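Berkari Opens Mukico, a Live Study Group Program for Building Energy Learners

PLALLHAM, Mar 9, 2025 - Berkari, the online training company for people who run and repair heating, cooling and lighting in shared buildings, is delighted to announce Mukico, a program of live study groups that brings learners together every week while they work through the company's courses. Sign-up is open now, and the first groups start in May.

Mukico has been on the Berkari wish list for a long time. Learners have told us over and over that they enjoy the lessons and like being able to take them after a shift or before the kids get up, but that they miss having someone to talk to when a topic gets hard. Heat loss math is a good example. So is reading a utility bill that has three different rates on it and a credit from last winter. A recorded lesson can walk you through one bill. A group of people who each bring their own can show you a lot more!

A Mukico group runs for eight weeks. Members take the same lessons in the same order and meet online once a week with a group leader, who has worked in building operations and has finished the Berkari leader training. Each meeting opens with a short recap, moves on to a worked problem from a real building, and leaves the last part free for whatever members want to bring up. Almost 30 minutes of every meeting is set aside for that open time, and in the trial groups it was the part people stayed late for.

What the groups will study

The first round of Mukico is built on the Berkari core course, Building Energy Basics. The course has 48 short lessons, and every one of them has been gone over again for the new program. Some were in good shape and needed only fresh captions. Others were taken apart and recorded again from scratch, including the whole section on hot water, which had grown out of date and was the one learners wrote to us about most.

The lessons cover how heat moves through walls and windows, how to find and log air leaks, how boilers and heat pumps are sized, how to set up a simple schedule on a controller, and how to write up findings so that a building owner will read them. There is also a new section on talking with tenants. It came straight out of requests from learners who look after apartment buildings and who said that the technical side of their job was often easier than explaining to a top-floor resident why the hallway thermostat is locked.

Each lesson now comes with a one-page worksheet that can be printed or filled in on a phone. Group members bring their worksheets to the weekly meeting, finished or half finished. Both are welcome.

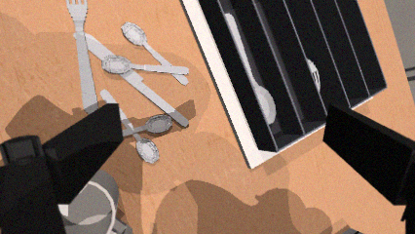
Silver cutlery and an organizer tray on a wooden tabletop.

A trial that changed the plan

Before opening the program to everyone, Berkari ran trial groups with learners in and near Plallham. The trial was put together with Bakke, the building services firm, which invited members of its maintenance crews to take part alongside people who had signed up on their own.

The mix worked very well. Crew members knew the equipment inside and out, while many of the independent learners were stronger on paperwork and rates. In one meeting, a question about a noisy circulation pump ran so long that the group agreed to carry it over to the following week, and members came back with recordings from their own boiler rooms to compare.

The trial also changed several things about the program. Meetings had been planned as lectures with questions at the end, and the trial groups let us know early on that they already had the lectures and wanted the time for problems. The group chat, which we had expected to be a place for meeting reminders, turned into a busy exchange of photos of labels, gauges and odd wiring. It now has its own space on the learning site, with a search box, so that an answer found in one week can be found again later on. And the worksheets, which were first meant for the final week only, are now part of every lesson.

"We went into the trial with a tidy plan and came out with a much better one," the Berkari course team said. "People showed up with their real buildings and their real headaches, and the meetings got louder and more useful every week. We can't wait to see what the May groups do with it."

Bakke will carry on as a partner in the program. The firm is supplying worked problems drawn from its own jobs, with addresses and owner details removed, and will host a visit day in Plallham for group members who want to see a plant room in person. Places on the visit day will be offered to groups as they finish their course.

"Our crews liked being learners and teachers in the same hour," Bakke said in a statement. "We are very happy to be staying with it."

Built for people with full schedules

Berkari learners come from all over the trade and from outside it. There are building superintendents, school maintenance staff, electricians adding a new skill, property managers, and people who are changing careers and have never opened a mechanical room door. A total of 3,946 learners have now finished at least one Berkari course, and many of them did it in small pieces on a lunch break.

Mukico is set up with those schedules in mind. Groups meet at different times of day, including early morning and late evening, and learners pick the time that suits them when they sign up. Anyone who misses a meeting can watch the recording and post questions in the group chat for the leader to pick up. A learner who has to drop out partway through - a new job, a new baby, a very bad heating season - can hold their place and join a later group at the same point in the course.

Groups are kept small on purpose, and leaders are asked to hear from every member during a meeting. For those who would prefer to listen more than talk, the chat is always open, and leaders read from it out loud.

All meetings have live captions. Worksheets are available in large print, and the lesson transcripts can be downloaded for reading offline. The learning site has been tested on older phones and slow connections, which matters a great deal to learners who study in basements!

How to join

Learners who are already enrolled in Building Energy Basics can add a Mukico group from their account page at no extra charge for the first round. New learners can sign up for the course and a group together. Employers who would like to enroll several people can ask for a shared group or have their staff spread out among open groups. Based on the trial, the course team is warmly in favor of the second choice, and will happily talk through both.

No background in energy work is needed. A basic comfort with fractions and percentages will help, and there is a short refresher on the learning site for anyone who would like one. Members need a phone, tablet or computer with sound. A camera is optional.

Learners who complete the lessons, hand in their worksheets and take part in the meetings will receive the Berkari certificate for the course, with a note showing that it was earned through a study group. Those who took the course in the past and would enjoy going through it again with company are welcome to join as returning members.

Call for group leaders

With the May start coming up, Berkari is also looking for more group leaders. Leaders are paid for their time, work from home, and can take on one group or several. The company is especially eager to hear from people who have spent years in building operations and have often been the one a newer coworker turns to for help. Teaching experience is nice to have and can be picked up in the leader training, which is held online and includes practice meetings with other new leaders.

Applications can be sent through the leader page on the Berkari site. Past learners are encouraged to apply, and a number of the trial leaders started out that way.

Looking ahead

Once the first groups are under way, the course team will begin fitting the same format to the Berkari course on lighting controls. Ideas for other courses are very welcome and can be left on the suggestion page, where learners can also vote for the ones they would like to see first. Ventilation is out in front at the moment, with steam heat close behind and a small but very determined following for elevator energy use.

About Berkari

Berkari makes online courses for people who operate, maintain and improve buildings. Based in Plallham, the company offers training in energy basics, lighting controls and building records, with lessons made for study at any hour and on any device.

About Bakke

Bakke provides maintenance and repair services for heating, cooling and electrical systems in apartment buildings, schools and offices.

Media contact

Berkari Press Desk, Plallham
Requests for interviews, lesson previews or a guest seat at a Mukico meeting can be sent through the press page on the Berkari site.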